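How to Budget for Your First Two-Arm Robot

When Leire Garrido and I started pricing a two-arm setup for household chores, we wrote down the arms and forgot nearly everything else. Please learn from us!

Step 1: Pick one job. Ours was opening and closing a fridge. A single job tells you how far the arms must reach and what the grippers have to hold.

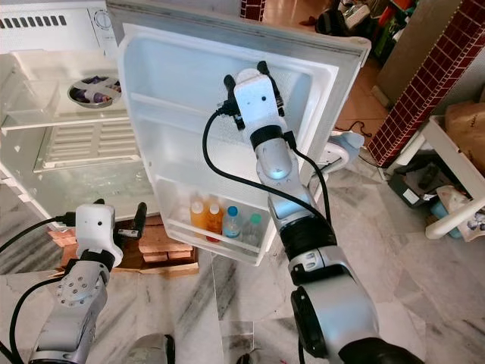 Step 2: Price the small stuff. We set aside $800 for spare fingers, cables and a used fridge, and I'd go higher next time. Ask the seller (ours was Dekix) what a replacement gripper costs and how long it takes to ship – ours quoted 10 working days, and that's a long time to sit around.

Step 3: Plan the room. Measure the door at full swing, then leave space for both arms and for a person to walk past. If the handle or shelves sit too low, raising the appliance on bricks is far cheaper than buying a taller base. Check that it's level, though.
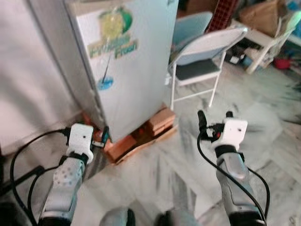 Step 4: Keep a reserve. Brock Tremblay talked us into holding back $3,000 for repairs and training, and I'm so glad he did. Put it on its own line in the budget, where it won't get spent on extras.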